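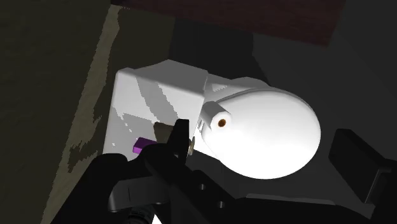

Drudanix Releases Fadach 2.0, a Simulated Household Kit for Testing Robot Pick-and-Place

New version adds bathroom scenes, wrist-mounted viewpoints and a separate scoring module

3 March 2019

Drudanix today released Fadach 2.0, a software kit for training and testing robot arms on household pick-and-place tasks in simulation. The release adds a bathroom scene set, a wrist viewpoint for two-finger grippers, and a scoring module named Nakajima that can be licensed on its own. Fadach 2.0 runs on Flirau, the company's physics and rendering engine, and is available now to existing license holders. New licenses can be ordered from the same date.

Fadach is sold to teams that develop manipulation software and need a large number of varied test scenes before they move to hardware. Each scene consists of a furnished room, a set of loose objects, a robot model, a starting pose and a written task instruction. The software under test receives rendered views and joint readings and returns motion commands. It is given no object positions unless the user turns that option on.

Version 2.0 ships with 3000 scenes built from 1749 object and fixture models. The scenes are divided among kitchens, living rooms, bedrooms and, for the first time, bathrooms. Every scene can be reloaded from a seed value, so a failed run can be repeated with the same object placement, lighting and starting pose.

Bathroom Scene Set

The bathroom set was the most frequent request from license holders of version 1. It covers sinks, shelves, cabinets, tubs and toilets, with small objects placed on whatever surfaces will hold them. The closed toilet lid and the top of the tank are both treated as valid support surfaces. A roll of toilet paper may be placed on the lid, on the tank, on a shelf or on the floor, and the task may call for it to be moved from any one of these to another.

These surfaces caused trouble during development. A toilet lid is curved at the rim and often close to white. A paper roll is also close to white, and under strong directional light the boundary between the two can become very hard to find in a rendered view. Early builds of the set lowered the brightness of the fixtures to avoid this. The release build does not.

"We took the correction out in the second round of internal testing," said Ilango Kurian, product lead for Fadach at Drudanix. "With the dimmed fixtures, the policies we tested scored well on rolls and then failed when we put back a normal light source. A white object on a white lid is a fair test item. If the software can't find the edge, the user should learn that in simulation."

Lighting strength, direction and shadow quality are set per scene and can be overridden in the configuration file. At the default shadow setting, some shadow borders render with visible steps. Users who need smooth borders can select the high setting, which increases render time. Scores from the two settings are reported separately and should not be combined.

Wrist Viewpoint

Version 1 offered two fixed room viewpoints and one over-the-shoulder viewpoint. Version 2.0 adds a viewpoint attached to the wrist, looking out past the gripper fingers. The gripper is rendered in full, including finger pads, linkages and fasteners, and it hides whatever lies behind it. No transparency or cutaway mode is applied to the view that the software under test receives.

The position, tilt and field of view of the wrist viewpoint can be edited. The supplied gripper model is a black two-finger unit with jointed linkages. Users can import their own gripper models if the geometry is supplied as closed meshes and the joint limits are declared. The import tool checks both and writes a report listing any part that does not pass.

Contact between the finger pads and an object is computed from the pad surface, the object surface and a friction value for each. Small blocks, discs and rolls each have their own default friction value. Deformable objects are not supported in this release. Paper rolls are modeled as rigid cylinders with an open core, and they can roll. Loose paper is not simulated.

Nakajima Scoring Module

Scoring in version 1 was limited to a pass or fail result at the end of each run. The Nakajima module replaces this with a record of the full run. It logs the first contact with the target object, contact with any other object, the height of the lift, drops, the final resting position and the distance from the goal. It also logs contact between the gripper and fixtures, such as a gripper linkage touching the top of a tank while the fingers reach for an object near its edge.

The module includes 36 task templates. A template sets the type of instruction, the permitted support surfaces and the conditions for success. Templates can be copied and edited as plain text. A run that meets the success conditions but disturbs another object beyond a set distance is marked as a qualified pass and is listed in a separate column of the results.

"Pass or fail was too coarse for the people doing the debugging," said Aravind Devadiga, who leads simulation engineering at Drudanix. "A policy that knocks a block off the tank on its way to the roll has a different problem from a policy that never closes its fingers. In version 1 you had to replay the run and watch it to tell those two apart. Now it is in the log, with a time stamp."

Nakajima can read run files from simulators other than Flirau if they are converted to the published log format. A converter template is included. Drudanix does not supply finished converters for third-party simulators and does not offer support for converters written by users.

Changes From Version 1

Scene files from version 1 will load in version 2.0 after being passed through an upgrade script. Scores will not match. The contact solver in Flirau has been replaced, and objects with a small footprint settle differently on hard surfaces. Drudanix advises license holders to rerun any baseline they intend to compare against.

The following features have been removed: the split-screen preview, export to the old binary log format, and the automatic placement of objects at the center of the nearest free surface. Object placement is now drawn from a distribution over the whole surface, including positions near an edge and positions partly behind another object. Placements that cannot be reached by the supplied arm are discarded when the scene is built.

The over-the-shoulder viewpoint has been kept but is no longer the default.

Known Limits

Mirrors in bathroom scenes render as dull gray surfaces. Reflections are planned for the next update. Running water, wet surfaces and steam are not modeled. Cabinet doors open and close, but toilet lids are fixed in the closed position in this release. Very thin objects may sink slightly into a support surface when pushed down with high force, and the Nakajima module flags any run in which this occurs.

Results obtained in Fadach are not a measure of safety on hardware. The license terms require that published scores state the kit version, the viewpoint, the shadow setting and whether object positions were exposed to the software under test.

System Requirements and Licensing

Fadach 2.0 runs on 64-bit Linux with a dedicated graphics card. A run without rendered views is possible on a machine with no graphics card, but the wrist viewpoint is then unavailable. The full kit can be installed offline. License checks are made once at installation and again at renewal.

Licenses are offered per site, for a term of one year or three years. A site license covers all users at a single address. Teaching licenses are offered to schools and colleges at a reduced rate and exclude the high shadow setting and the mesh import tool. Holders of a current version 1 license receive version 2.0 at no charge for the rest of their term. The Nakajima module is included in the full kit and may be licensed separately by the year.

The release includes 31 worked scenes with recorded runs, covering both successful and failed attempts, along with the log file for each. These can be opened in the free viewer without a license.

A maintenance update is scheduled for August. It will add mirror reflections, movable toilet lids and a second gripper model. License holders who wish to submit fixture models for the update should use the form in the customer portal, and should confirm that they own the rights to the geometry.

About Drudanix

Drudanix develops simulation software for robot manipulation. Its products are the Flirau engine, the Fadach scene kit and the Nakajima scoring module. The company sells directly to research groups, robot makers and integrators.

Press Contact

Requests for review licenses, technical documents and interviews with Ilango Kurian or Aravind Devadiga should be sent to the Drudanix press office through the contact page. Review licenses cover the full kit and expire at the end of the review period.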